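Panel slips in the hand when the arm turns (student project, part transfer)

April 26, 2026
Opened by Ehsan Salehi

Status: open, workaround in use
Group: Batholm student automation project, handling team
Affects: transfer of the black panel from the workbench to the shelving side

Problem

The hand takes the panel from the workbench without difficulty. The trouble comes later, when the wrist turns to bring the panel over the taped floor positions. At that moment the panel rotates a little inside the fingers, and its far end goes down. The program does not notice this, so it continues with the old angle and the panel arrives in the wrong position for placing. In the last session we made 5 transfers and in 4 of them the panel had turned. It did not fall to the floor in any of them.

I write this ticket also for the Madport team, because they will use the same hand program in December and they asked us to keep our notes in one place.

What we expected

The angle of the panel relative to the wrist should stay the same from the pick until the release. A very small movement is acceptable. We agreed at the beginning of the project that 2 degrees is our limit.

How to repeat it

Load the transfer program, version Berkell. Put the panel on the bench with the long slots facing up. Start the pick and let the arm go to the waiting position. Then run the turn at normal speed. If you run it at slow speed the fault appears less often, and for this reason we did not see it in the first weeks.

Log

Entry 1. I first thought that the closing force was too low. I raised it one step and repeated the turn. The panel still rotated. I raised it one more step and I could hear the plastic complain, so I went back to the original value. Please do not raise the force again before we have spoken about it. We have only one panel of this kind that is not scratched.

Entry 2. Gündoğdu version of the grasp tested. In this version the fingers close over the flat part of the lower edge and do not enter any opening. The result was worse. The flange gives the fingers something to lean on but nothing to hold, and the panel began to turn already during the lift. I removed this version from the menu so that it is not started by mistake.

Entry 3. Changed the grasp so that the fingers go through one of the openings near the lower edge. This is better. The panel can still turn, but it stops when the edge of the opening meets the fingers. After this change the far end goes down less than before. I did not measure it properly, I only compared with the tape on the floor, so please take it as an impression.

Entry 4. Looked at the protective covering on the hand. We put it on to keep dust away from the joints, and we never thought about friction. The film is smooth and the panel is smooth too. I believe this is an important part of the fault, but I cannot prove it yet. Taking the covering off needs permission from our teacher. I have asked and I wait for the answer.

Entry 5. Checked the cables at the base of the hand, in case one of them was pulling on the wrist during the turn. I moved the wrist by hand with the power off and felt no resistance. The sensor module below the hand was also tight on its bracket. I consider both of these points closed.

Workaround

Use the grasp from entry 3 and reduce the turning speed to half. Stop over the floor position, look at the panel, and correct the wrist angle from the pendant before you continue. It takes patience, but the placing is then good enough for practice. Do not use the workaround for timed runs, the times will have no meaning.

Questions still open

Is the pick point too far from the centre of the weight? The panel is long, and we hold it where the arm can reach it easily, which is perhaps not where it should be held. I would like to try a grasp through another slot, further along, but then the hand comes closer to the bench top and somebody must check the path first.

Can the sensor tell us the angle of the panel after the turn? If yes, the program could correct itself and we would not need a person to look. I have read the manual twice and I am not certain that I understood this chapter. Help is welcome.

Next step

I will repeat the test with a thin rubber strip on the fingers, over the film, if the teacher says no to removing the covering. The results will be added to this ticket as entry 6. Until then, please write your name beside any change you make in the grasp file.

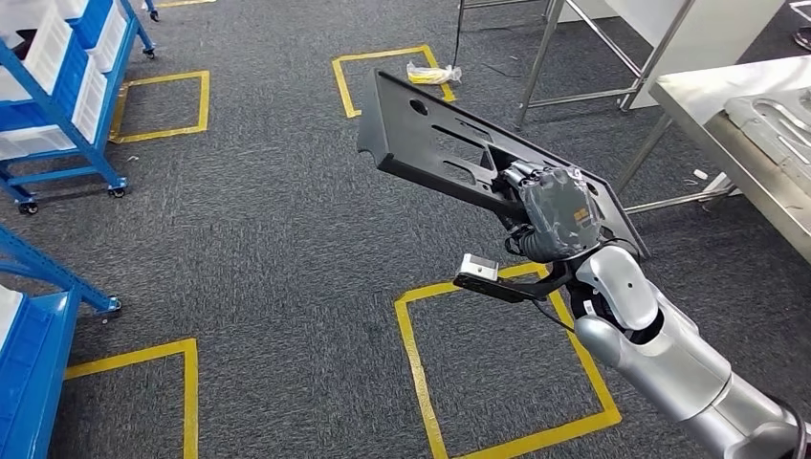
Grasp from entry 3, fingers through the opening at the lower edge, panel held above the floor positions.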